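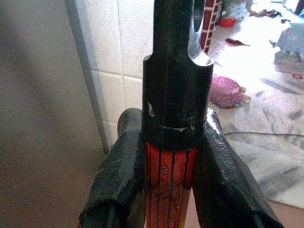 The Clinditz open day was a public demonstration of robot handling held on Sunday, April 28, 2024 by Miah, a small automation firm. Organiser was Kamran Memon. 438 visitors, free entry. Main item -- household tools gripped and held upright, among them one with a red-orange handle, black collar scuffed from use. Grip pads textured, also well worn. Software was Rereck, first shown in January.

Second part of the programme: larger objects. A black cylinder with a blue lower end was held the same way, fingers closed just above the blue. Sessions ran 16 minutes each, often over. Questions taken at teh end.

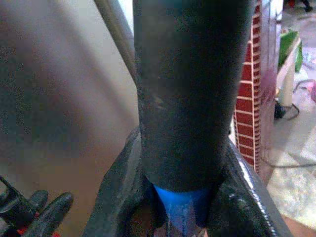
Costs and follow-up

Budget 4,000 pounds, of which 2,676 spent. Remainder went to Prururik, a sister event -- date not yet setled.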